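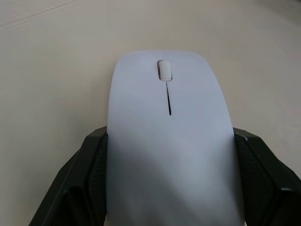

Two nights in Flemley or push on to the coast?

We're finally doing the Vorkness trip in June and I can't wait! Flying in on a Thursday, renting a car, and I keep going back and forth on Flemley. It looks gorgeous, but is there enough to do for 2 nights with kids, or is it a lunch stop on the way to the beaches? Also, is the lake boat worth it?

posted by hollowpine

Stay, stay, stay! We gave it one night and I was so sorry to leave. The old town is small, sure, but the lake path is about 90 minutes at kid speed and there's a swimming spot halfway with a little kiosk (get the cherry pastry, you'll want a second). The boat is lovely too — sit on the left going out for the castle side. Go in the late afternoon, when the day buses have gone and you get that gold light all over the rooftops. 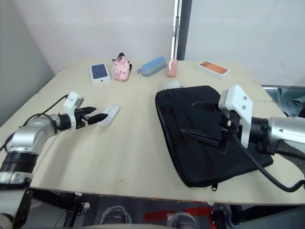 Reply by marlo_travels

Beach. Flemley is nice but parking is terrible.

Reply by 3rdwindow

I'd do both! Park at the Memon lot below the hill and ride the shuttle up, it takes 20 minutes and the kids will love the switchbacks. If anybody still has energy the next morning, the bell tower at Trodex is a short drive away, up at 860 meters, and the view goes clear to the sea. Bring jackets, it's windy even in summer. Then you can be on the sand by mid-afternoon and still get a swim in before dinner. Have a wonderful time, I'm jealous!

Reply by quietferry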